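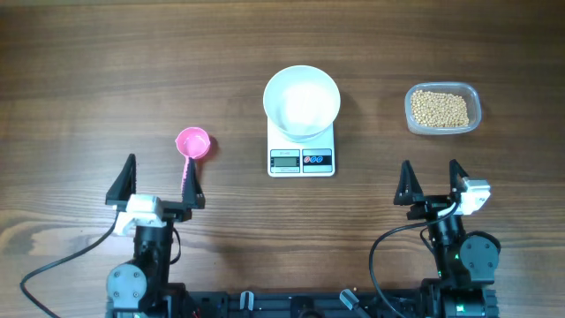 Grilten Küchenwaage Corley, weiß

Flache Digitalwaage für Küche und Backstube
Lieferbar ab Lager, Versand innerhalb von 5 Werktagen

Wer gern backt, weiß, wie viel Spaß eine Waage macht, die einfach mitmacht. Die Corley ist so eine! Man schaltet sie ein, stellt die Schüssel drauf, drückt auf Tara und schüttet los – Mehl, Zucker, Grieß, was gerade drankommt. Wir haben sie seit dem letzten Dezember im Sortiment und benutzen sie auch selbst in unserer kleinen Ladenküche, wo sie ziemlich viel aushalten muss (Plätzchenzeit, mehr sagen wir dazu nicht).

Das Gehäuse ist weiß, flach und rechteckig, mit abgerundeten Ecken. Vorne liegen die beiden dunklen Bedienfelder nebeneinander, links sitzt die LCD-Anzeige. Eine breite, runde Schüssel mit dickem Rand passt gut auf die Plattform. Auf einer warmbraunen Holzplatte sieht das Ganze richtig schön aus, finden wir, und auf Stein oder Edelstahl macht die Corley ihre Sache genauso.

Was sie kann

Wiegebereich bis 3.000 g, Anzeige in Schritten von 1 g
Tara über den gesamten Wiegebereich, beliebig oft hintereinander
Umschaltung zwischen Gramm und Unzen
Abschaltautomatik nach etwa 30 Sekunden ohne Bewegung
Batteriebetrieb, Erstbestückung liegt bei

Zuwiegen in einer Schüssel

Unsere liebste Funktion, und die meisten Kundinnen und Kunden schreiben uns genau darüber. Schüssel aufstellen, Tara, Mehl hinein bis zum gewünschten Gewicht. Noch einmal Tara, Zucker dazu. Wieder Tara, Speisestärke. So kommt ein ganzer Rührteig in eine einzige Schüssel, und hinterher steht fast nichts in der Spüle. Für Brotteige mit viel Wasser ist das Gold wert, dort kommt es ja wirklich auf das Verhältnis an.

Bei pulvrigen Zutaten arbeitet man am besten mit einem Messlöffel mit langem Stiel. Damit kommt man gut an den Schüsselrand heran und kann die letzten Gramm ganz langsam hineinrieseln lassen. Ein kräftiges Pink ist dabei ausgesprochen praktisch – den Löffel findet man auch in der vollsten Schublade wieder.

Bohnen, Linsen, Kichererbsen

Hülsenfrüchte wiegen wir selbst am liebsten direkt im Vorratsbehälter. Den leeren Behälter aufstellen, Tara drücken, einfüllen, fertig. Bei durchsichtigem Kunststoff sieht man außerdem auf einen Blick, welche Sorte drin ist. Helle Bohnen am Abend vorher abwiegen und einweichen, dann geht es am nächsten Mittag schnell. Bitte daran denken, dass sie beim Einweichen ordentlich zulegen, die Schüssel also lieber eine Nummer größer nehmen!

Aufstellen und Pflegen

Die Waage mag einen ebenen, festen Untergrund. Ein gefaltetes Geschirrtuch darunter ist gut gemeint, verfälscht aber das Ergebnis. Vor dem Einschalten sollte nichts auf der Plattform liegen.

Zum Reinigen genügt ein leicht feuchtes Tuch. Mehlstaub in der Nähe der Tasten lässt sich prima mit einem trockenen Backpinsel entfernen. Nicht unter fließendes Wasser halten und nicht in die Spülmaschine geben. Wenn die Anzeige blass wird, sind meistens die Batterien dran. Bei längerer Lagerung bitte herausnehmen.

Lieferumfang

1 Küchenwaage Grilten Corley, weiß
Batterien
Kurzanleitung in 6 Sprachen

Schüssel, Messlöffel und Vorratsbehälter gehören nicht zum Lieferumfang.

Passt gut dazu

Messlöffel Imura, langer Stiel
Rührschüssel Ryu, weiß, mit breitem Rand
Vorratsbehälter Ryu, transparent

Häufig gefragt

Kann ich auch Flüssigkeiten abwiegen?
Klar. Bei Wasser entspricht ein Gramm ziemlich genau einem Milliliter. Bei Öl oder Honig stimmt das nicht mehr, dort bitte nach Grammangabe im Rezept gehen.

Taugt sie auch für Hefe und Gewürze?
Für ein Päckchen Hefe ja. Bei sehr kleinen Mengen wie einer Prise Safran oder einem halben Gramm Salz stößt sie an ihre Grenzen, dafür empfehlen wir eine Feinwaage.

Die Anzeige geht beim Kneten immer aus. Was tun?
Einfach wieder einschalten und neu auf Tara stellen. Die Abschaltautomatik lässt sich bei diesem Modell nicht verändern. Den letzten Wert also am besten kurz notieren.

Kann ich die Waage zurückgeben?
Ja, innerhalb von 30 Tagen, gern auch ausprobiert. Bitte vorher kurz abwischen und mit der Kurzanleitung zurückschicken.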